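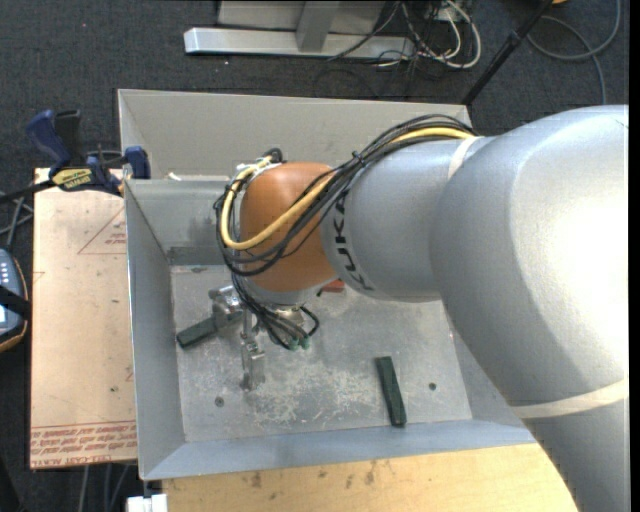

Laborbuch, Eintrag vom 19.03.2020
Thema: Griffwahl in der Blechkiste, Vergleich alte und neue Bewertung

Gestern Abend ich habe die neue Bewertungsfunktion fertig eingebaut, heute liefen die ersten ganzen Serien. Ich schreibe alles auf, solange ich es noch im Kopf habe, auch für Qin, der nächste Woche mit den Daten weiter rechnet.

Aufgabe wie im Januar: die grünen Blöcke aus der Kiste greifen, anheben, zwei Sekunden halten, wieder fallen lassen. Durch das Fallenlassen entsteht die nächste Lage von selbst, ich muss nicht jedes Mal neu hinlegen. Pro Serie 100 Versuche. Serie A mit der alten Bewertung (nur Abstand zum Schwerpunkt), Serie B mit der neuen (Abstand plus freier Raum für beide Finger plus Winkel zur Wand).

Ergebnis Serie A: 61 Griffe erfolgreich. Das ist etwas weniger als im Januar, aber damals waren die Blöcke meistens in der Mitte der Kiste. Jetzt zähle ich auch die Lagen nahe an der Wand mit, die Zahlen darf man also nicht direkt vergleichen.

Serie B habe ich nach 14 Versuchen abgebrochen. Grund: der Planer hat bei steil liegenden Blöcken nahe der Vorderwand immer den gleichen Griff vorgeschlagen, und der Finger auf der Wandseite kam zu tief. Einmal hat die Spitze auf dem Boden gekratzt. Kein Schaden am Greifer, ich habe die Backen geprüft. Der Fehler lag in der Transformation von Kiste zu Roboterbasis, die Höhe vom Boden war noch die von der alten Kiste. Korrigiert und eingecheckt. Die Serie B muss komplett wiederholt werden, die abgebrochenen Versuche bitte nicht in die Auswertung nehmen. Sie liegen im Ordner "verworfen".

Beobachtungen am Rand:

Die Kiste verschiebt sich ein wenig, wenn ein Finger die Wand berührt. Ich habe die Zwinge nachgezogen und die Lage neu eingemessen. Wer morgen anfängt, soll bitte zuerst die Kalibrierung kontrollieren und nicht gleich die Serie starten.

Das Kabelbündel am Handgelenk ist bei großen Drehungen der letzten Achse knapp. Ich habe die Drehung in der Software begrenzt. Dadurch verlieren wir einige Griffe, die geometrisch gut wären. In der Auswertung möchte ich diese getrennt zählen als "nicht erreichbar", sonst sieht die Methode schlechter aus, als sie ist. Die dünnen Leitungen unter dem Handgelenk hängen auch noch frei, die müssen besser geführt werden.

Der Blechboden reflektiert. An den zerkratzten Stellen gibt die Tiefenkamera manchmal Löcher im Bild, und der Filter macht daraus eine Kante. Bei Serie A waren einige Fehlgriffe genau dort. Bohdana Harasym hat vorgeschlagen, vor jeder Serie ein Referenzbild von der leeren Kiste aufzunehmen und abzuziehen. Finde ich gut, kostet fast keine Zeit. Matte Folie auf dem Boden wäre auch möglich, aber dann ändert sich die Reibung und wir müssen Serie A noch einmal machen.

Offene Frage: was zählt als Erfolg, wenn der Block während dem Halten verrutscht, aber nicht fällt? Ich habe es heute als Erfolg gezählt. Bei Dallala wird es im Protokoll als Fehler geführt. Wir sollen uns entscheiden, bevor Serie B wieder läuft.

Zu tun:
Referenzbild in das Startskript einbauen
Serie B neu, volle Länge
Gewichte für den Winkelterm: bisher von Hand gewählt, kleine Suche über Nacht in der Simulation
Kabelführung am Handgelenk mit Bohdana anschauen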